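Two-arm hire kit: your questions answered

Print this page | E-mail this page

I'm Babita Srivastava and I look after the two-arm kit here at Molteck. I get the same questions on the phone most weeks, so I've put my answers in one place. If yours isn't here, ring me and ask – I like a chat.

What do I get when I hire the kit?

A pair of arms, a gripper and wrist camera for each, the handheld controller, the cables and a day of my time to get you going. You supply the table and whatever it is you want picked up. The kit goes by the code 244 on our order forms, so please quote that or Oskari Kuusisto in bookings will have to come and find me!

Can it really handle eggs?

Yes, and it's the thing I get asked about more than anything else. Eggs are what I use when I want to set the grip properly. They're all slightly different sizes, they roll if you let them, and you find out very quickly if you've been heavy-handed.

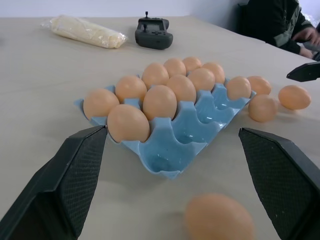 Start with the grip force right down and the fingers wide, then bring it up a notch at a time until the egg stays put when you lift. I'd much sooner you dropped one from a finger's width above the table than squeezed one in mid-air (ask Raimo Mäkelä about his jumper). Once you've got a setting you trust, save it under its own name. The default slot gets wiped when you update the software, and I lost a good one that way in February.

Do I need to know how to program?

No. You can guide the arms through a job by hand, play it back, and fix the bits you don't like. If you do write code there's a proper way in, and Maksym Lytvynenko will happily talk to you about it for longer than you wanted.

What sort of table should I use?

A big plain one with a matt top, if you can get it. Shiny tops throw light back at the cameras and the kit starts to dither over where things are. Give both arms room to reach the middle, and think about where they might meet – they'll be working over the same patch, so I teach one side first and then bring the other in.
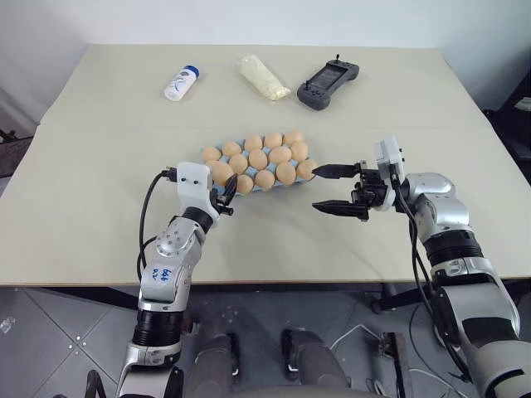

Cables are the other thing. Leave enough slack for the wrist to turn all the way round, then walk through the whole job slowly and watch for anything pulling tight. I do this every time, even on a job I've run for weeks.

Can I use other grippers with it?

The Widmer ones fit straight on. The Brokus ones need an adaptor plate, which is part 81 in the spares list, and you'll want two of them if you're changing both sides. Soft cups are lovely for fruit but I find them a bit slow on eggs.

Can I try it before I hire?

Of course! Come to our workshop in Flostemdale and bring your own bits and pieces. Reginald Rosenthal keeps the diary, so drop him a line first.

Page updated 2022-06-06

Related items
Gripper fingers: when to change the pads
Adaptor plates and spares list
Booking a workshop visit
Hire terms and delivery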